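Irance Fieldhouse, Dalarness: open day, January

Doors opened at 9:30 a.m. on Wednesday. The building holds one full-size basketball court, a weight room and a film room on the upper level. Seating is 1542 with the bleachers pulled out. For high school games the north end stays folded and capacity drops to 1120.

The floor is maple on a sprung subfloor, resurfaced last summer. Damian Kälin, the facilities manager, led the 10 a.m. group. He checks ball rebound at marked points before each home stand and logs the results by location. Two spots near the east baseline read low in the fall and were re-shimmed. I dribbled over both and could not tell them from the rest.

The backstops are ceiling-hung Bako units. Raising one takes 100 seconds — slow, but the motor is quiet enough to run during practice at the other end. The shot clocks are Elano, wired to the scorer's table, with a wireless backup that has been used once this season.

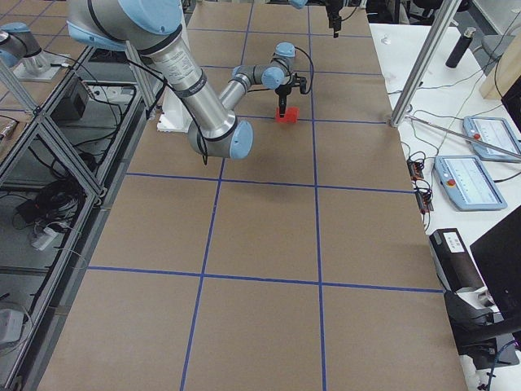

Lighting was switched from game level to practice level while we stood at half court. Glare off the lane is still noticeable from the upper rows on the west side. Kälin said the fixtures there will be re-aimed after the girls' district games.

Parking is free in the south lot, 135 spaces. The next tour is in the spring, and sign-up is at the ticket window.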